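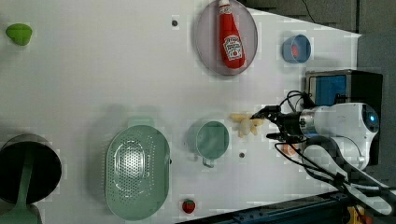

I got to the Larklow a little after five, which was too early, and my shoes were already hurting. The invitation said carpet at six, film at seven-thirty, party "until late," and I had believed every word of it. So I stood in the lobby with a paper cup of ginger ale and watched two men iron the backdrop. They had one of those handheld steamers and a stepladder, and they were arguing about which end of the Felilau Pictures logo was crooked. (It was the left end.)

For anyone who missed my earlier post, this was the opening night of Sotomayor, the family drama set over one very long wedding weekend. I'd seen the trailer maybe nine times. A friend of a friend had a spare invitation, I had a green dress I'd worn exactly once, and Flurnden is only two hours away on the train. Easy decision!

The Larklow has 500 seats and a balcony that creaks. It was a vaudeville house first, then a furniture store, then nothing at all for years, and the ceiling still has a brown stain shaped like a boot. I love it. The seats have been redone in dark red, and there is finally enough room for your knees, but they kept the old brass numbers on the armrests. Mine was 12, row F, right on the aisle.

By six-fifteen the sidewalk was packed. The cast came in three cars, and the lead actress got the biggest scream of the night in a gold headwrap and a cape that needed its own helper. The grandmother from the film (she is funnier in person, if you can believe it) stopped to fix a total stranger's collar. A couple of city council people walked the carpet too, waving a bit too long, and somebody behind me asked whether they were in the movie. There was a drum group from the high school, 200 people pressed against the rope, and one very patient dog in a bow tie.

Then the wait. Seven-thirty turned into eight, and eight turned into eight-twenty. The host told the same joke about the groom twice. There were speeches from the sponsor, the tourism office, and the sponsor again. I ate a granola bar out of my purse and I'm not sorry.

The movie itself: I liked it a lot, with a few complaints. The first hour is wonderful, all aunties and gossip and people hiding in the pantry, and the scene with the missing cake had the whole balcony stomping. The middle drags. There's a business deal with an uncle that I never fully followed, and the music there is so loud I lost half the lines. But the last twenty minutes, oh boy. The woman beside me was crying into her program and I gave her my napkin, which had ginger ale on it.

The party was across the street in the old bank building, and it was set up for 300, though plenty more got in. Tiny meat pies, very good. Fried plantain, gone before I reached the table. Cocktails were named after the characters, and I can report that the Uncle is mostly lime. I danced with my shoes in my hand until the DJ switched to slow songs, then ran for the last train and made it with four minutes to spare.

Sotomayor plays at the Larklow through the end of July, evenings only, with a matinee added if the first week sells well. Sit downstairs if you can. The sound is kinder there, and the popcorn line is shorter on the left side.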